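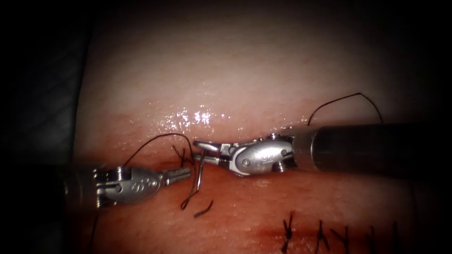
13th August
by Keabetswe Joubert
Filed under: Portraits, Working Notes

I have been shooting portraits for 13 years and I still get the second hour wrong. The first hour is easy. People are nervous, you talk, you try the window light, and you throw most of it away. Then they relax and I relax with them, and I stop checking the corners of my backgrounds.

Last week I had Tumelo Coetzee in the studio on Khumalo Street. He sings with a small band and needed new pictures for a tour that starts in December. He brought two jackets and a shirt he hadn't ironed. I keep a steamer, so that was ten minutes gone.

We started with the gray paper and one big softbox to his left. It was fine. He has deep-set eyes and the light was too high for him, so I brought it down until it was almost level with his chin and put a white card on the other side. That was better. I wish I had done it at the start, since half of the first set has no light in the eyes at all.

Bongani Nkosi assisted. He is quick with stands and he tells me when my horizon is off, which it usually is. Around noon he suggested turning the softbox off and using only the hallway door. I said no, then tried it after lunch. Four of the pictures Tumelo picked came from the hallway.

I came home with a little over 1,000 files. That is too many for one person in two jackets. It took me two evenings to get through them, and by the end I was keeping pictures only because they were different from the one before. I went back the next morning and cut those.

A few people have asked what I charge for a day like this. I charge by the half day now, with retouching on a fixed number of pictures. Extra ones cost extra — I used to give them away and it ate my weekends.

Next month I'm photographing Lungile Mofokeng and her sister, both together and apart. I haven't done a pair in a long time. I want to use the hallway again if the weather is dull enough, and I need to buy more gray paper before then. The end of the roll has a heel mark in it.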